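4.2 Handwritten task labels in shared workrooms

The second strand of the study concerned the short written instructions that people leave for one another in rooms used by more than one household or work group. Earlier work on shared kitchens has tended to treat these messages as a matter of manners. We were interested in their wording and in the surface on which they are written, and in whether either has a bearing on how long a message stays up after the job it names has been done.

Material was gathered at two sites, the Kamwood building and the Lestach annex, beginning in October. Each site has a kitchen opening onto a workroom, and in both places cutlery, hand tools and cleaning supplies tend to drift from one room to the other. Small dry-erase boards were already in use at Kamwood and were supplied at Lestach. In total, 423 messages were transcribed. Messages that could not be read by two coders were set aside and are not included in that figure.

Messages were coded for length, verb form, colour of ink and the presence or absence of a location. The most common form at both sites was a bare imperative followed by a noun, with no article and no mention of where the object was or where it should go. Messages of this kind were usually written quickly and close to the work itself, and they assume a reader who already knows the room. Longer messages, which often carried a greeting or an apology, appeared mostly on paper. The 50 longest in the collection were all on paper, and 7 of them ran onto a second sheet.

Colour was less informative than we had expected. Red was favoured at Lestach, but the supply cupboard there held few other markers for much of the period, and we draw no conclusion from it. Legibility was a more useful measure. Writing done on a board propped or laid at an angle tended to follow the slope of the board, and first letters were often larger than the rest of the line. Coders disagreed most often over final words, where space had begun to run out.

Figure 3 shows a message of the bare imperative type, in red on a yellow-framed board. It was coded as "Move fork", verb plus noun, no location. Grey smudges on the surface were recorded separately under the heading of residue, using the scale set out in Section 3.
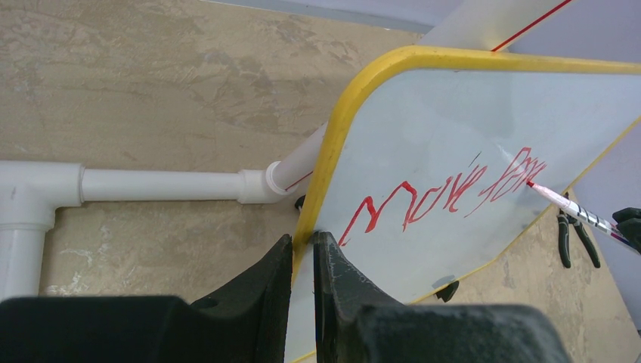
Figure 3. Two-word message on a dry-erase board, with pliers lying near the lower edge of the board.

One respondent at Kamwood, Tripathi, objected to the two-word form altogether, remarking that a label such as this one only tells the reader that somebody else was annoyed, and that she would sooner be told which drawer. Several written comments from Lestach took the opposite view and described longer notes as tiresome to read with full hands. The disagreement was not settled by the removal data. Messages with a location were wiped sooner at Kamwood, while at Lestach the difference was too small to report.

Residue and reuse are taken up in Section 4.3.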